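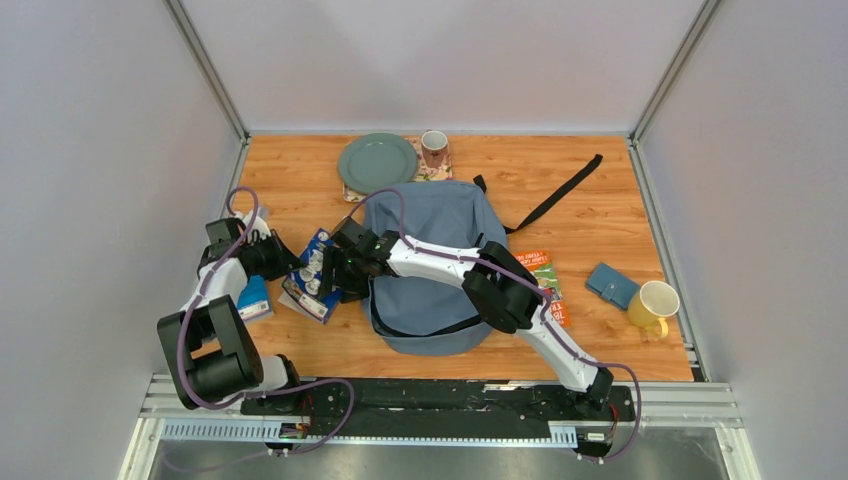

창고방 습도 기록, 두 번째 정리

2026년 9월 4일

지난 글에서 북쪽 작은방을 창고로 쓰기 시작한 과정과 선반 배치를 적었다. 그 뒤로 습도 기록이 한 계절치 쌓여서 정리해 둔다. 결론만 필요하면 맨 끝의 현재 설정 항목만 읽으면 된다.

방의 조건부터 적는다. 외벽이 두 면이고 창은 하나다. 바닥 난방 배관은 있으나 겨울에도 밸브를 잠가 둔다. 문은 복도 쪽으로 나 있고, 문 아래 틈이 있어서 복도 공기와 완전히 분리되지는 않는다. 보관하는 것은 철 지난 옷, 침구, 종이 상자에 든 서류와 보드게임, 캠핑용 천 종류, 카메라 렌즈 몇 개다. 대부분 물을 흡수하는 재료라서 방의 습도가 바뀌면 물건이 수분을 내놓거나 받아들인다. 이 완충 효과 때문에 빈 방을 기준으로 한 계산은 잘 맞지 않는다.

1. 상대습도만 보면 생기는 문제

처음에는 상대습도 하나만 기록했다. 측정값이 아침에 높고 오후에 낮아서 밤사이 습기가 들어온다고 판단했는데, 틀린 판단이었다. 온도를 같이 놓고 보면 공기 중 수증기량은 거의 그대로이고 온도만 오르내린 날이 많았다.

예를 들어 20도에서 포화 수증기량은 1세제곱미터당 17.3그램이다. 상대습도가 57퍼센트라면 실제 수증기량은 9.9그램이고 이슬점은 11도를 조금 넘는다. 같은 공기가 외벽 근처에서 식으면 수증기량은 그대로인데 상대습도가 올라간다. 곰팡이는 방 한가운데의 상대습도가 아니라 표면 바로 위의 상대습도에 반응한다. 그래서 방 중앙에 둔 습도계 하나로는 외벽에 붙인 상자 뒤쪽의 상태를 알 수 없다.

기록 양식은 온도, 상대습도, 이슬점 순으로 바꿨다. 이슬점은 마그누스 식으로 계산한다. 스프레드시트에 한 번 넣어 두면 되고, 생활 온도 범위에서는 이 식의 오차가 센서 오차보다 훨씬 작다. 이슬점을 쓰면 방과 복도와 바깥을 같은 축에서 비교할 수 있다. 바깥 이슬점이 방보다 낮으면 환기하고, 높으면 창을 닫는다. 상대습도끼리 비교하면 이 판단이 자주 반대로 나온다. 여름 새벽에 선선하다고 창을 열어 두었다가 방의 수분량만 늘린 날이 기록에 여러 번 남아 있다.

2. 센서

센서는 Hirero의 소형 온습도계를 쓴다. 선반 중단, 바닥 모서리, 외벽 쪽 선반 뒤에 하나씩 두었다. 구입 직후 한자리에 모아 하룻밤 두었더니 서로 값이 달랐다. 어느 것이 맞는지는 비교만으로 알 수 없으므로 포화 염 용액으로 점검했다.

방법은 널리 알려져 있다. 작은 병뚜껑에 소금을 담고 물을 조금 넣어 질척한 상태로 만든다. 소금이 다 녹으면 안 된다. 밀폐 용기에 뚜껑과 센서를 함께 넣고, 센서에 용액이 닿지 않게 한 뒤 온도가 일정한 곳에 하루 이상 둔다. 실내 온도에서 용기 안의 상대습도는 75퍼센트에 수렴한다. 표시값과의 차이를 보정값으로 적는다. 염화마그네슘을 쓰면 33퍼센트 점도 얻을 수 있다. 두 점이 있으면 기울기까지 잡을 수 있지만, 창고방이 33퍼센트까지 내려갈 일이 없어서 나는 소금 한 점만 쓴다.

용기는 작을수록 빨리 평형에 도달한다. 처음에 김치통을 썼더니 이틀째에도 값이 움직였고, 반찬통으로 바꾸고 나서는 다음 날 아침에 멈춰 있었다. 중간에 뚜껑을 열어 확인하면 처음부터 다시 해야 한다.

보정 후 센서 사이의 차이는 무시할 수 있는 수준이 됐다. 보정값은 마스킹테이프에 적어 센서 뒤에 붙였다. 스프레드시트에만 적어 두었을 때는 자리를 바꾸면서 센서가 섞였고, 그 기간의 기록은 쓸 수 없게 됐다.

3. 제습기

제습기는 Janjua의 압축기식을 쓴다. 압축기식은 증발기 표면을 공기의 이슬점보다 차게 만들어 물을 응축시키는 방식이므로 실온이 낮으면 효율이 떨어지고, 더 낮아지면 증발기에 성에가 생겨 제상 운전을 반복한다. 한여름에는 문제가 없다. 12월에는 난방을 하지 않는 방이라 물통에 고이는 양보다 제상에 쓰는 시간이 더 신경 쓰였다. 다만 그 시기에는 바깥 이슬점이 충분히 낮아서 짧은 환기만으로 같은 결과가 나온다. 겨울용으로 데시칸트식을 추가할지 고민했는데, 환기로 해결되는 기간에 기계를 한 대 더 두는 것은 낭비라고 보고 접었다.

내장 습도 센서는 믿지 않는다. 흡입구 바로 옆에 있어서 운전 중에는 기기의 열을 받고, 정지 중에는 젖은 증발기의 영향을 받는다. 설정값을 낮게 잡으면 거의 쉬지 않고 돌고, 높게 잡으면 선반 뒤가 기준을 넘긴다. 지금은 기기를 연속 운전으로 두고 스마트 플러그로 전원을 제어한다. 여기에는 조건이 있다. 전원이 끊겼다 들어왔을 때 직전 상태로 자동 복귀하는 기종이어야 하고, 압축기를 끈 뒤 다시 켤 때까지 최소 5분의 간격을 둬야 한다. 재기동 지연이 내장된 기종도 많지만 제어 쪽에도 넣어 두었다. 물통 만수 감지는 반드시 기기 자체의 기능에 맡긴다. 스마트 플러그의 정격이 기동 전류를 감당하는지도 확인해야 한다.

제어 조건은 단순한 이력 제어다. 외벽 쪽 센서가 57퍼센트에 도달하면 켜고 49퍼센트까지 내려가면 끈다. 간격을 더 좁혀 보았으나 옷과 종이에서 수분이 다시 나와서 껐다 켜는 횟수만 늘었다. 정지 직후에 상대습도가 빠르게 반등하는 것도 같은 이유다. 공기는 금방 마르지만 물건은 천천히 마른다. 처음 며칠은 물통을 비우는 횟수가 많고, 그 뒤로는 눈에 띄게 줄어든다. 줄어든 다음부터가 정상 상태이므로 그 전의 기록으로 설정을 판단하면 안 된다.

4. 용기와 포장

방 전체를 낮게 유지하는 것과 별개로, 물건을 무엇에 넣는지에 따라 결과가 다르다. 기준은 수증기 투과 여부다.

종이 상자는 투과한다. 안쪽 습도가 방의 습도를 며칠 늦게 따라간다. 짧은 변동은 상자가 걸러 주므로 방의 평균값만 관리되면 안전하다. 단점은 상자 자체가 수분을 저장한다는 것인데, 외벽에 밀착시키면 닿은 면의 온도가 낮아 그 면만 축축해진다. 벽에서 손가락 몇 개가 들어갈 만큼 떼어 두면 된다. 바닥에 바로 놓는 것도 같은 이유로 피한다.

뚜껑에 패킹이 있는 플라스틱 상자는 거의 투과하지 않는다. 넣을 때의 수분이 그대로 갇힌다. 습한 날에 옷을 넣고 닫으면 겨울에 상자 벽 온도가 떨어지면서 안쪽에 물이 맺힐 수 있다. 그래서 밀폐 상자에 넣는 날은 정해 두었다. 제습기를 하루 돌린 뒤, 방의 이슬점이 충분히 내려간 것을 확인하고 넣는다.

천 가방은 그 중간이다. 코팅이 없는 폴리에스터 직물은 섬유 자체가 물을 거의 흡수하지 않지만 짜임 사이로 공기가 통한다. 안쪽에 폴리우레탄 코팅이 있으면 사정이 달라져서, 직물로는 거의 통하지 않고 봉제선과 지퍼로 주로 통한다.
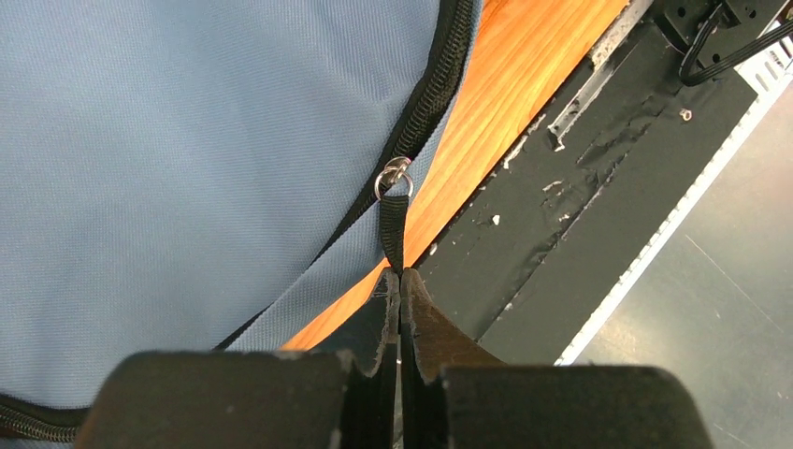
코팅 여부는 안감 쪽에 입을 대고 불어 보면 대체로 구분된다. 바람이 바깥으로 새면 코팅이 없거나 얇은 것이다. 침구를 넣은 Mulard 압축 가방은 전혀 새지 않았고, 옷을 넣은 얇은 정리 가방은 쉽게 통했다. 전자는 밀폐 상자와 같은 규칙으로, 후자는 종이 상자와 같은 규칙으로 다룬다. 오래된 코팅은 가수분해로 끈적해지는데, 습도가 높을수록 진행이 빠르다. 냄새가 먼저 나고 그다음에 끈적임이 온다. 이 단계의 가방은 말려도 회복되지 않으므로 내용물을 옮기고 버렸다.

지퍼에 대해서도 적어 둔다. 나일론 코일 이빨은 습기에 큰 문제가 없다. 문제가 되는 쪽은 금속 슬라이더와 고리이고, 도금이 얇은 제품은 소금기나 땀이 남은 채로 보관하면 먼저 변색된다. 넣기 전에 물걸레로 닦고 말리는 것으로 충분했다. 윤활제는 쓰지 않는다. 먼지가 붙고, 옆에 놓인 종이에 기름이 옮는다.

5. 제습제

실리카겔은 밀폐 용기 안에서만 의미가 있다. 열린 방이나 종이 상자에 넣으면 방의 공기와 평형이 될 때까지 흡수하고 끝난다. 흡수량은 상대습도에 따라 달라지므로 포장에 적힌 최대치를 그대로 믿으면 안 된다. 그 수치는 보통 높은 습도에서 잰 값이고, 실제로 유지하려는 습도에서는 훨씬 적게 흡수한다.

재생은 오븐으로 한다. 색 지시약이 든 제품은 온도를 너무 올리면 지시약이 상하므로 제조사 표시를 따른다. 재생 전후의 무게를 재서 적어 두면 지시약 없는 제품도 상태를 알 수 있다. 나는 주머니마다 건조 직후 무게를 유성펜으로 적는다. 꺼내서 저울에 올리면 판단이 끝난다.

염화칼슘 제습제는 창고방에서 전부 뺐다. 흡수력은 좋지만 녹은 액이 넘치거나 쓰러졌을 때의 피해가 크다. 흘린 액은 마르지 않고 주변의 수분을 계속 끌어들이며, 금속에 닿으면 부식이 빠르다. 재작년에 선반 하단의 볼트가 이렇게 녹슬었다.

렌즈는 따로 다룬다. 패킹이 있는 작은 상자에 실리카겔과 센서를 함께 넣었다. 지나치게 건조하면 윤활유와 고무에 좋지 않다는 의견이 있는데, 이 주장의 정량적 근거를 아직 찾지 못했다. 일단 실리카겔 양을 줄여서 방보다 조금 낮은 정도로 유지한다.

6. 지난 글에 달린 질문

Fabian Gruber 님이 선풍기로 벽 뒤에 바람을 보내는 것만으로 충분하지 않으냐고 물었다. 부분적으로 그렇다. 공기를 섞으면 표면 온도가 실온에 가까워지고 표면 상대습도가 내려간다. 수증기의 총량은 줄지 않으므로 장마철에는 부족하다. 봄가을에는 제습기 없이 선풍기만 약하게 돌려도 외벽 쪽 값이 기준 안에 들어왔다.

Fengying Jiang 님은 문을 닫는 편이 나은지 물었다. 제습기가 도는 동안은 닫는다. 멈춘 동안은 복도 이슬점이 방보다 낮을 때만 연다. 문 아래 틈은 문풍지로 막아 보았고, 물통에 고이는 양이 줄었다. 다만 같은 주에 비가 그쳤기 때문에 문풍지의 효과라고 단정할 수는 없다. 내년 장마 때 떼었다 붙였다 하며 다시 비교할 생각이다.

벽 도료에 관한 질문도 있었는데, 방습 도료를 써 본 적이 없어서 답할 수 없다.

7. 현재 설정

센서: 외벽 쪽 선반 뒤 센서를 제어 기준으로 사용. 나머지는 기록용.
제습기: 연속 운전, 57퍼센트에서 켜고 49퍼센트에서 끔. 재기동 간격 5분.
환기: 바깥 이슬점이 방보다 낮을 때만. 비 오는 날은 계산하지 않고 닫음.
종이 상자와 통기성 가방: 벽과 바닥에서 띄워서 보관.
밀폐 상자와 코팅 가방: 제습 후에만 투입, 실리카겔 동봉.
센서 점검: 봄과 가을에 소금 용액으로 한 번씩.

남은 문제는 바닥 모서리다. 제습기에서 먼 쪽 모서리의 값이 다른 곳보다 계속 높게 나온다. 센서를 바꿔 놓아도 같은 결과라서 센서 문제는 아니다. 걸레받이 뒤로 외벽 틈이 있는지, 아니면 단순히 바닥 온도가 낮아서인지를 구분해야 하고, 이슬점이 다른 위치와 같으면 후자다. 지금까지의 기록으로는 이슬점 차이가 센서 오차 안에 들어온다. 난방을 시작하는 시기의 자료까지 모은 뒤에 걸레받이를 뜯을지 정하겠다.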